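# Tremside Residents' Board – Shared Storage – Wire Shelving in the Common Room

**Opened by: s_qian (Shuzhen Qian), 3 August 2024**

Members are asked to comment on the arrangement of the black and chrome shelving unit before the room is reopened to families.

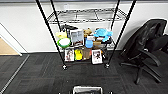
*Wire shelving unit, common room. Top shelf clear; toys and household items on the middle shelf.*

I propose that plush toys and boxed items be kept on separate shelves. The top shelf is available and could receive the boxes at once.

---

**d_zheng**

I do not support placing boxes on the top shelf. The grid is open wire, and small cartons tip when one corner settles into a gap. A fitted liner should be purchased first. Dastora stocks one, although the width of the unit must be confirmed before ordering.

---

**menaka.t**

With respect to the previous reply, a liner is desirable but need not delay the work. The flat brown box would sit quite steadily on the wire. My concern is the blue turtle, which is partly over the edge near the front pole. I request that it be moved inward or given a place beside the bear.

---

**yutong_lu**

The unit stands on casters and the floor is carpeted. Under section 6 of the room guidelines, heavier items are to be stored low. Moving the boxes upward would be contrary to that section. I would leave the top shelf clear and reduce what is kept on the middle one.

---

**s_qian**

Section 6 refers to items of significant weight. Has anyone weighed the boxes?

---

**d_zheng**

I have not. The guideline was written for the old Wumitz cabinet in room 414 – it may require revision in any case.

---

**yutong_lu**

Until it is revised, it applies. I maintain my objection.

---

**menaka.t**

May I suggest that the plush toys go to the top shelf instead? They are light, and the question of a liner does not arise. The green bowl and the light blue cup or container may remain in place.

---

**s_qian**

That is acceptable to me. Deming, please send the liner measurements to Lingyun Yuan regardless. Yutong, kindly indicate whether your objection extends to plush toys.

---

**yutong_lu**

It does not.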